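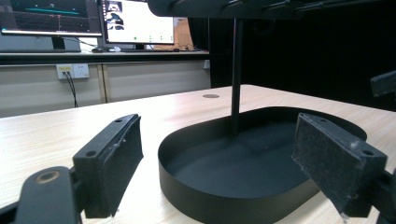

Felt-like pads on the Flisto fingers, tray of the key rack between them.

Quick one, packing for Jalalgate. Had the Flisto hand-held gripper pair at the Ledbridge bench, 2,899 for the two, or 3,129 with the Vieira pad kit. Pricey. Light enough in the hand tho. Cables are stiff, wish they were longer.
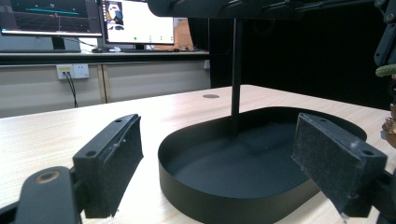

Pads

Grippy, but they pick up lint like crazy. And teh fuzz shows. Flisto says 1,000 grabs a set, will beleive it when I get there.
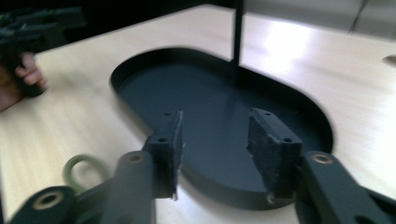 Both units out over the table. Brass bushings at the finger joints, nice touch.

Keys are the hard bit. Four small hooks, cord loop on the keychain, you need both hands and some patience. Would take the leather tag over the ring any day. 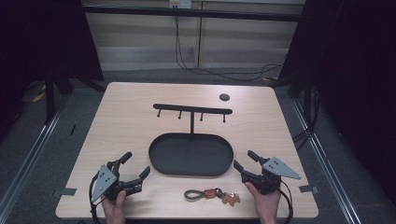 Buy or wait?

Wait for the June price list. More on the cables next post.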